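README — the potting corner, tidied

This is the note that goes with my folder of pictures and lists for the potting corner. I'm calling it a README because I keep opening the folder in spring and having no clue what I meant the year before. If you found it through the Grullow garden swap page, hi! Help yourself to anything in it.

What's covered: one shelving unit, the wire baskets, one green plastic basket, the bags and packets, and the floor (sorry in advance, floor). Plants aren't in here, they have their own folder.

The shelves

White metal, pale wood boards, a mesh basket up at the top. I wanted light boards so I'd notice the mess sooner, and boy do I.
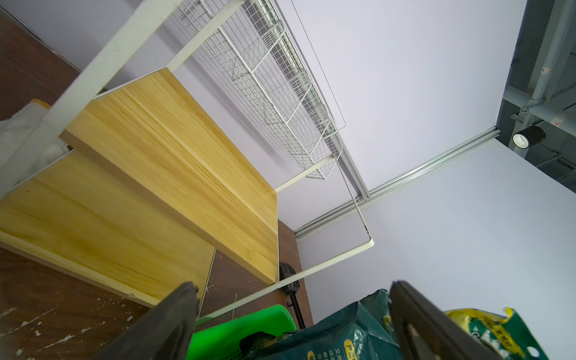

Eglė Lukoševičius wrote back that she'd never store anything heavy up high, and that her own rule is bags of soil at the bottom, seeds at eye level, and the top for stuff you can drop on your foot without swearing. I've copied her rule into the list file pretty much word for word.

Seed packets go in the wire basket on the wall. Flowers only for now — vegetables got too crowded and moved to a shoebox in the kitchen.

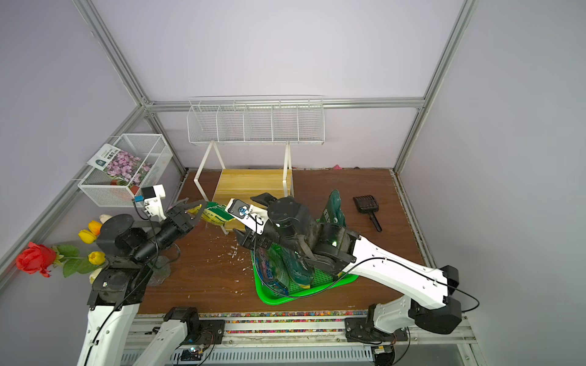

The scoop gets its own line in the list because I lose it every July. Same with the fake flowers, which I use for planning bouquets and color combos before I buy a single bulb.

Bags

Small yellow ones on the shelf, big ones in the green basket until they're sorted. I go by size and color, then by what's printed on them. The labels with Chinese instructions I'm still working through, so the "how much to use" column is blank for those. If you read Chinese and have a spare evening, please write!
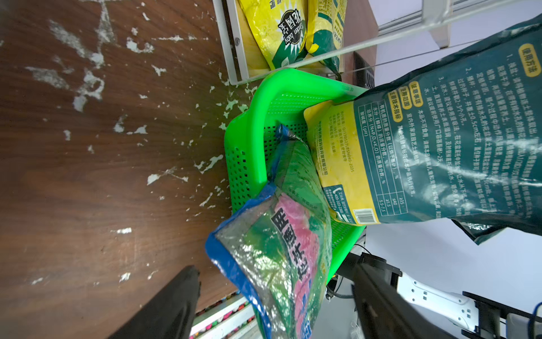 Anything already opened gets folded over and clipped. The list file has 21 lines, one per item, and the notes column is where I ramble.

Gloves and leftovers

Gloves don't go back in a basket dirty. That's the plan, anyway.
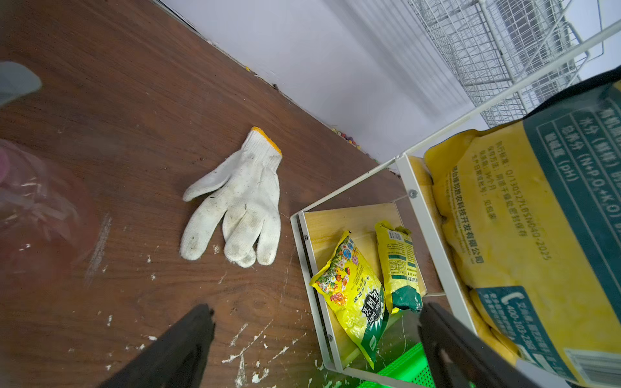
Still to do: scrape the white spots off the wood, sweep the corners, find a home for the beads. Fixes and additions are welcome, just add your name at the bottom of the list file.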